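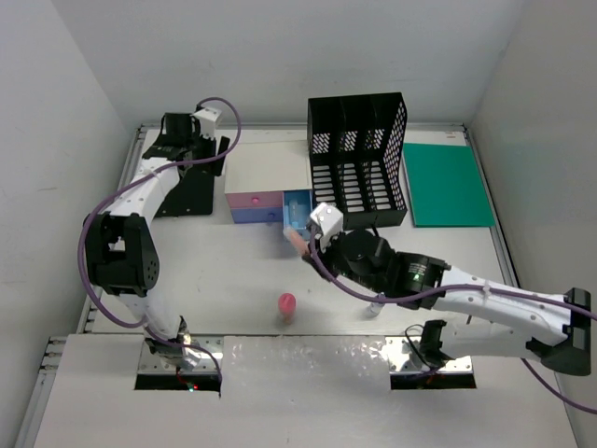 Touch-up paint is the right color and looks completely wrong

Search the Wendunance help pages Search

September 28, 2018

beigeadjacent

I rent a unit on the second floor of the Gridcombe building, the one with the freight elevator that works on its own schedule. My lease is up in December and there's a clause saying the walls go back "as found." Over the years I had put up shelves, taken down shelves, regretted both decisions, and left a fair number of holes in one long wall. No problem, I thought. I own a putty knife.

The landlord's paint is a Baldursdóttir eggshell called Cullach, a pale gray that was apparently bought in bulk back when somebody had high hopes. I filled the holes, sanded them, got a quart of Cullach from the same store the landlord uses, and dabbed it on with a small brush. When it was wet it looked a bit light. Fine, everyone says that. I went home.

The next morning every single patch was visible from the door. They aren't lighter or darker exactly. Some are lighter if you stand by the window and darker if you stand by the sink. A few look shiny. One looks like a map of Delaware. I gave them all a second coat, which made a bigger Delaware.

The store swears the color is right, and when I hold the lid against the wall it does match, or near enough that I can't argue with a man in an apron. So what am I looking at? Is there a way to fix the patches, or am I painting the whole wall? It's 85 feet of hallway and main room if you count the bit behind the radiator, and I would love not to count the bit behind the radiator.

Other facts, in case they matter. The old paint is at least 4 years old. I used ordinary lightweight filler. I did not prime, and I can already hear some of you breathing in. The deposit is enough that I care, and the building manager is the sort who brings a flashlight to a walkthrough.

rollerderby_dropout

Its called flashing. Prime the patches and repaint. Should of primed first.

Also get the color in flat instead of eggshell, hides everything.
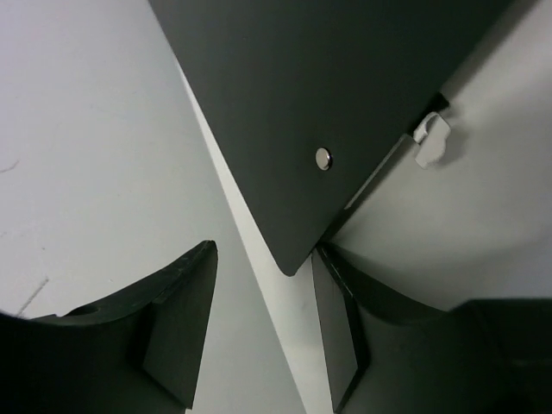
plumb_ish

The answer above is half right. Please do not buy it in flat. Flat patches on an eggshell wall will look like somebody wiped the wall with a powdered donut, and the man with the flashlight will find every one of them from the parking lot.

You have three separate problems wearing the same coat of paint, so I'll take them one at a time. I spent a good part of my working life getting apartments ready between tenants, and I've made all of these mistakes on walls belonging to other people.

The filler is thirsty. Lightweight filler soaks up paint faster than the wall around it does. The paint over it dries with less left on the surface, so it goes dull, while the paint you dragged past the edge of the filler sits on top of the old coat and dries shiny. That's your Delaware. The dull part is the filler and the shiny coastline is the overlap. More coats will even out the middle in time, but each one pushes the coastline farther out, as you've noticed.

The brush is the wrong tool. Your wall was rolled. A rolled wall has a faint bumpy texture, like orange peel, and a brushed spot is smooth with little ridges in it. The light comes off the two differently. You can have a perfect color match and still see the patch if the light is coming in from the side. This is why it changes when you walk from the window to the sink.

The old paint has been living there. Four years of dust, sun, hands, and whatever you cook for lunch will shift a pale gray. The lid matches because your eye is forgiving about a small shape held in your hand. It is much less forgiving about a flat patch surrounded by wall.

Here's what I'd do.

Wash the wall first, all of it, before you touch anything else. Warm water and a small squirt of dish soap, a sponge that's damp and not dripping, then a wipe with plain water. Let it dry overnight. I've had walls where half the patches went away at this point, as the wall had been the wrong color the whole time. It's a humbling way to spend an evening.

Then sand the patches with something fine, 220 or so, and pay attention to the edges. You're taking down the ridge you built with two coats. Run your palm over it with your eyes closed. If you can feel Delaware, keep going.

Spot prime with a water-based primer, and keep it just barely past the filler. Use a mini roller, the 4-inch kind, with a short nap. Let it dry as long as the can says, and then a little longer on account of the can being an optimist.

Now roll on the Cullach with the same mini roller. Load it, roll most of it off in the tray, start in the middle of the patch, and let the roller run dry as you go outward so there's no hard edge. Two thin coats. If it still looks wrong after a full day of drying, stop. A third coat has never saved anyone.

If you do have to go bigger, you don't need to paint all 85 feet. Paint corner to corner. Pick the one wall that has the patches and stop where it turns. Two walls that meet at a corner catch different light anyway, and people will accept a small difference there without a second thought. They will not accept it in the middle of a wall. A doorway that goes all the way up makes a decent stopping place too.

And if the manager shows up with the flashlight, remember that anything looks terrible with a flashlight held flat against it. New drywall does. I do. Ask for the walkthrough to be done in daylight with the overheads on, and ask in writing.

windowseat7

Different approach: read the lease again before you buy a roller.

I was in the same building, other end of the hall, and my lease had the same "as found" line. It also had a separate line, 7 pages in and in smaller type, saying ordinary wear was excepted. I asked the office whether small nail holes counted as ordinary and they said yes, and then they told me they repaint every unit between tenants regardless. So I had spent a weekend on a stepladder making a wall nice for the fellow who was about to paint over it. He was very complimentary.

Shelf anchors are bigger than nail holes, so you may not get off that lightly. But an email costs nothing, and you've got until December. Ask them:

- do they repaint between tenants no matter what
- would they rather you left the holes filled and sanded and unpainted (some do, it saves them sanding off your efforts)
- is there a flat charge for patching, and how much

In my case the charge was less than I had already spent on primer, filler, a tray, and a pole I have not used since.

If they do want it painted, plumb_ish has it right. I'd only add that you should pour the quart you have into a clean bucket with any new can you buy and stir the two together. Same name on the lid doesn't mean same paint. Mine came out of the store in two Cullachs, and the second one was a little bit pink.

beigeadjacent

Washed one stretch of wall with the dish soap. The water is a color I'm not going to describe. I've emailed the office and will do nothing at all to the bit behind the radiator until they write back.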